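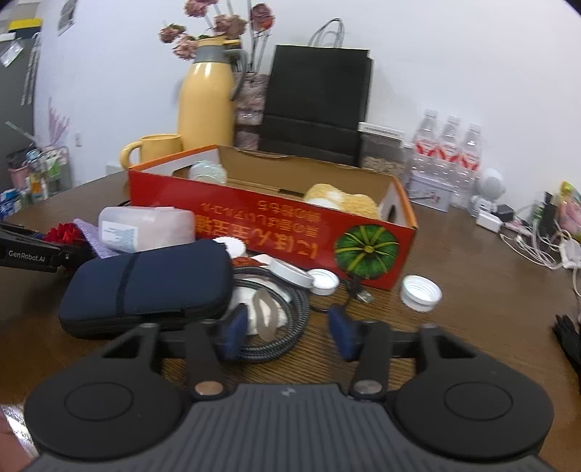 A produce box is a shallow corrugated cardboard container made for carrying fruit and vegetables from the packing shed to the shop. After its first trip it is often kept as an open tray for small household goods. Boxes for squash and pumpkin are usually printed on the outside only, so a carton with a bright red exterior, an orange rim, Japanese lettering and a picture of a round green pumpkin can still have a plain brown inner wall. An oval hand hole in the end lets the box be lifted without a lid or handle.

Construction

Most produce boxes are cut from a single sheet and folded. The ends carry the load when boxes are stacked and may be made from doubled board. Hand holes also let air reach the contents, and their rounded shape makes the board less likely to tear under weight. Long, low boxes keep heavy produce in one layer, which limits bruising.

Household use

Low walls make the box handy for sorting. Soft things such as plush toys can be dropped in loose and found again at a glance, while hard zippered cases and plastic containers are easier to reach if left beside it. In Furura, a hill town with a large squash harvest, used boxes are set outside shops in March and taken home for spring cleaning. The local writer Graciela Montecinos listed 36 uses for them in her household guide Plunel, among them drawer liners, seed trays and storage for artificial flowers.

Care and disposal

Cardboard loses strength when damp, and a box that has held wet produce should be dried flat before reuse. Horacio Durán, who repaired and resold cartons in Furura, advised stacking filled boxes no more than 3 high. Tape and labels are removed before recycling. Boxes with a waxed coating are generally not accepted with ordinary paper.

See also: Corrugated fiberboard; Crate; Home storage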